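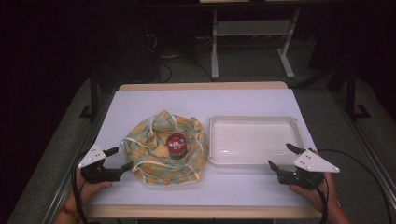 I have been meaning to write about my new part-time work for weeks, and my sister keeps asking what on earth I do over there, so I'm finally sitting down with a big mug of tea to try and tell it properly.

The short version is that I teach by doing. I hold a gripper in each hand, I do a small household sort of job on a table, and everything my hands do gets saved as one example. Then I put it all back and do it again. A computer program called Tommont studies the whole pile of examples and tries to learn the job well enough that a robot can do it. That part belongs to Costel Preda and his end of the room, and I only understand it on good days!

The job we're on now is the little cloth bag. It has a mustard and green print, which I like very much, and cream ties around the edges, and a small red tin goes with it. You'd think a bag would be easy. I've been packing lunches for most of my life - surely I can handle a tin and a bit of cloth. But when you have two stiff fingers on each side instead of five soft ones, cloth turns into a different animal. It slides, it folds under itself, it hangs on to the tin when you want it to let go. My first afternoon I managed 13 examples that Costel was willing to keep, and I went home with sore thumbs and a bruised ego (and ordered pizza).

These days 65 is a decent session for me. Sheldon Chisholm, who has been at it longer, gets there well before lunch and still has the energy to hum. His advice was to slow down at the moment I touch the cloth and hurry everywhere else, and it helped me more than the whole written guide did. We need some 250 good ones for this job before we move on to the next.

What I didn't expect is how much they care about the differences between one go and the next. I like things tidy, so in the beginning I set the cloth down exactly the same way every time, ties smoothed out, very proud of myself. Costel was kind about it but he threw out nearly all of that batch. The program needs to meet the cloth bunched up, turned around, closer to the tray, farther away, so now I just drop it and live with how it lands. My mother would not approve.

The fumbles are interesting too. If I miss a tie and then go back and catch it, that one stays in, so the program can pick up how to recover. If I drop the tin on the floor, we start over, and Sheldon hums a bit louder.

Next up is folding napkins, 2 at a time, and I've already been practicing at the kitchen table with salad tongs.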